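Print this page | E-mail this page

Cleaning a white table and a wicker basket used with painted blocks

Asked by Hendrik Mofokeng, Clolbridge, 10/02/2019

We have a white table with a rounded corner, a rectangular wicker basket and three wooden cubes – red, blue and green. The cubes go in and out of the basket all day, so the table gets wiped a lot. I have been using washing-up liquid and a damp cloth on everything. Is that all right for the wicker, and will the paint on the cubes stand it? The table is 1245 mm long if that matters for products.

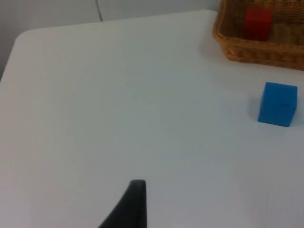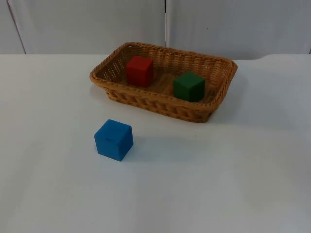
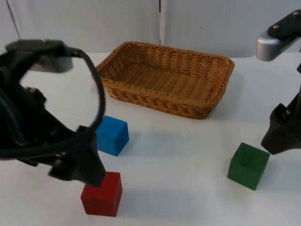
Ansel Holloway replied:
Washing-up liquid is fine for the table. Use very little, then go over it again with plain water or you get a dull film that shows up in low light. Don't use cream cleaner. I did that on a white desk in November and the patch never came back to match the rest.

For the basket it depends what it is made of. Synthetic rattan can be wiped with the same cloth and left to dry upside down. Real cane should only be brushed out, with an old toothbrush along the braided rim where the dust sits. If you can't tell, look at a cut end underneath. Cane has fibres in it, plastic is smooth all through.

Cubes – damp cloth, dry straight away, don't soak. Wood swells and then the paint lifts at the edges.

Second reply, no name given:
Vacuum with the brush head. Does the basket in two minutes.

Third reply, no name given:
Agree about not soaking. We left a set from Vusitz in the sink overnight and three of them split. I would also put felt under the basket, as the base of ours left faint lines on a gloss table. Bandura sell it in sheets, but any felt will do. Cut it nearly to the size of the base and stitch it on – glue goes hard and drops off.

Contact us | Copyright Clolbridge Household Help | Back to top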